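Banc d'essai — Paire de pinces portatives Sindell, retour du club de robotique de Ploltport
Publié le 29 août 2023
Par Mortimer Dvorak
Catégorie : matériel pédagogique

Le club de Ploltport prépare l'épreuve « textile » du concours Pistero, dont le règlement impose la collecte de démonstrations par les élèves eux-mêmes. La paire Sindell a été retenue en juillet, après l'abandon d'un premier montage imprimé sur place dont les doigts prenaient du jeu. Prix payé : 610 euros la paire, chargeur compris, hors port. Le modèle concurrent de Bratu était affiché à 791 euros, avec une mallette et une seconde paire de doigts.

Prise en main

La poignée est verticale, placée sous le corps de l'appareil. La gâchette a une course longue et un ressort un peu dur pour les plus jeunes. Le corps est volumineux par rapport à la main, et l'inertie se sent dans les rotations rapides du poignet. Au-delà de vingt minutes, les élèves demandent une pause. Trinity Nguyen-Tran, qui encadre le groupe des grands, a fixé la durée des séries à un quart d'heure et alterne les opérateurs.

Le voyant d'état est vert en fonctionnement normal. La notice donne les autres couleurs dans un tableau en page 4, à imprimer et à garder sous la main. L'appairage des deux unités se fait dans un ordre imposé : la gauche, puis la droite. Si l'ordre est inversé, le logiciel affiche les trajectoires en miroir sans aucun message d'erreur. Nous avons perdu une après-midi là-dessus.

Travail sur tissu

L'exercice demandé consiste à saisir une pièce de tissu en vrac, à trouver un bord, puis à l'étaler. Les doigts noirs sont assez épais. Sur un coton moyen, la prise est franche.
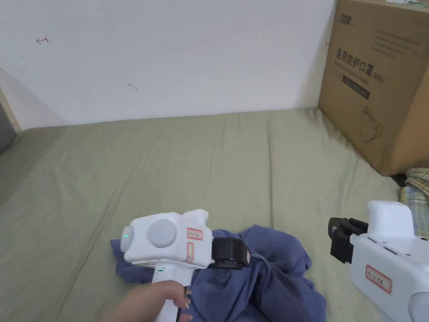 Sur un tissu fin, en revanche, les doigts ramassent souvent deux épaisseurs, parfois le drap avec. L'approche à plat est à éviter : mieux vaut pincer un pli déjà formé et le relever de quelques centimètres avant d'amener la seconde pince. Le support compte aussi. Une table lisse laisse filer la pièce, tandis qu'un matelas la retient mais s'enfonce sous l'appui et fausse la hauteur enregistrée. Le règlement du concours autorise les deux, nous enregistrons donc sur les deux.

Bilan chiffré de la première campagne : 71 séquences enregistrées, dont 28 rejetées à la relecture. Motif principal de rejet, la perte de suivi quand les deux pinces se croisent ou se rapprochent trop. Le logiciel signale la perte après coup seulement, au moment de l'export. Un signal sonore pendant la prise aurait évité une bonne partie de ces rejets.

Tenue et finition

Rien à redire sur la coque. Les grilles d'aération restent dégagées dans la position normale de la main. Le corps devient tiède en fin de série, sans gêne. Les voyants se lisent sans retourner l'appareil, ce que ne permettait pas notre ancien montage.

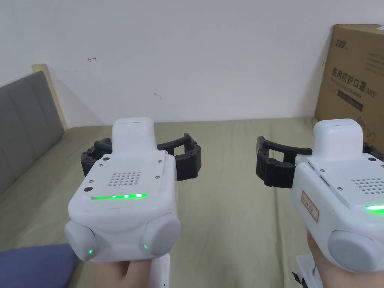

Les deux pinces tenues en main au-dessus du lit, voyants verts allumés.

Deux réserves. La connectique d'abord : la fiche force si le câble part de biais, et nous avons fini par le maintenir au poignet avec une bande auto-agrippante. Le repérage ensuite. Les deux unités se ressemblent trop à la sortie du carton — un marquage d'usine, gauche et droite, serait la moindre des choses à ce tarif.

Logiciel

Installation correcte sous Linux, pénible sous Windows (pilote à signer manuellement). L'export se fait dans un format ouvert, documenté, relu sans difficulté par les scripts des élèves. Interface en anglais uniquement. La synchronisation des deux flux est bonne tant que l'ordinateur n'enregistre rien d'autre en même temps.

Points relevés

Pour : prise fiable sur coton moyen, voyants lisibles, format d'export ouvert.
Contre : poids en bout de bras, suivi perdu à courte distance, fiche fragile, aucune distinction gauche/droite d'origine.

Note : 7/10 pour un club disposant d'un encadrant à l'aise avec le logiciel. Pour une classe de collège, 5/10 dans l'état actuel de la notice.

Nous conservons la paire jusqu'à la fin du concours. L'essai des doigts fins, vendus séparément, sera ajouté à cette page après réception.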